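A Day at the Neldale Makers' Fair

I'd been meaning to get to Neldale for years, and this December I finally drove over with a thermos and far too much optimism about parking.
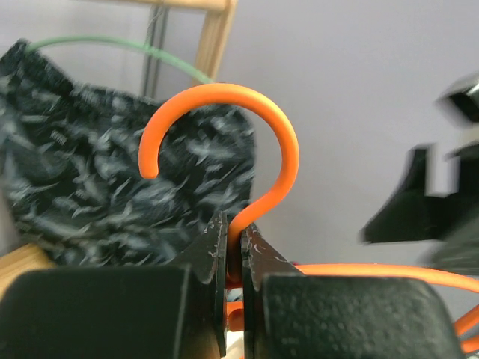
The fair fills the old Mathur mill, a long brick building by the river, and the idea is simple enough: each craftsperson shares a stand with a designer, and they show one piece they made together. I got there right when the doors opened at 10 and still had to wait to get near the glass.

My favorite stand by a mile was Stiment, a small ceramics studio that had teamed up with a lighting designer on a set of 3 hanging lamps. The shades are thrown so thin that the light comes through a kind of warm peach color (I wanted to take one home, then I saw the price tag and went to get a coffee). The potter told me the first batch had all cracked in the kiln, and she'd brought a box of the broken pieces for people to handle. I loved that!

Upstairs it was mostly textiles and furniture. Etell had a bench with a woven leather seat, and you could sit on it, so of course there was a line. It was comfortable for a minute or so and then a little hard on the tailbone. Next to it a bookbinder was running a short workshop. I signed up, sewed two sections together very badly, and came away with a tiny notebook that won't quite close.

The afternoon tour of the dye room was the part I'd tell you not to skip. It runs at 2, it's free, and the group is small, so put your name down when you arrive. The smell is something else – wet wool and a bit of vinegar – and my scarf still has it.

A few grumbles. The labels were tiny and hung at knee height on some stands, and the café ran out of soup before 3. The upstairs rooms are chilly too, so keep your coat. Parking behind the mill was full when I pulled in, but there's a field across the bridge, and the walk back along the river is pretty even in the drizzle.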